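Workshop tips: what I'd budget for before buying a bench robot

I've spent far too many evenings on spreadsheets for this, so here's what I've learned (mostly by getting it wrong first!). The arm I wanted was the Badine, at £1,879, and I very nearly ordered it with nothing put by for the bits that go round it.

Spare fingertips were £33 a pair from Fludar. A proper mounting plate was £111, and I'd forgotten that one completely – so back to the spreadsheet I went.
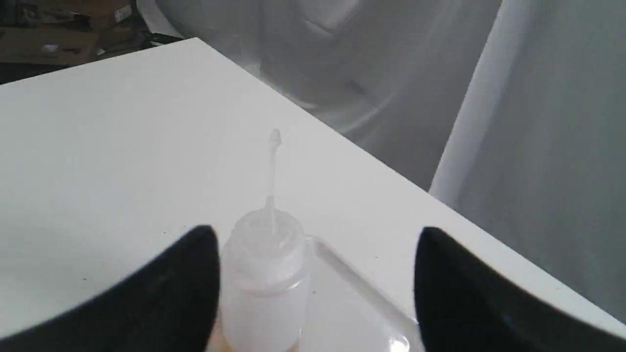
Before you pay for fancy fingers, make a list of the smallest, most awkward things you want handled. Mine is nearly all glue and oil. A squeeze bottle with a long thin nozzle like this one goes straight to the top, and I'd put a clear tray on the list too, as see-through plastic is worth testing before you commit. Ask the seller if you can send your own bits in. Guo said yes to me, Plelel wanted a deposit.

Leave 15 per cent spare for cables and clamps. Prices checked 1st January, and I'll look again in July when I've saved a bit more.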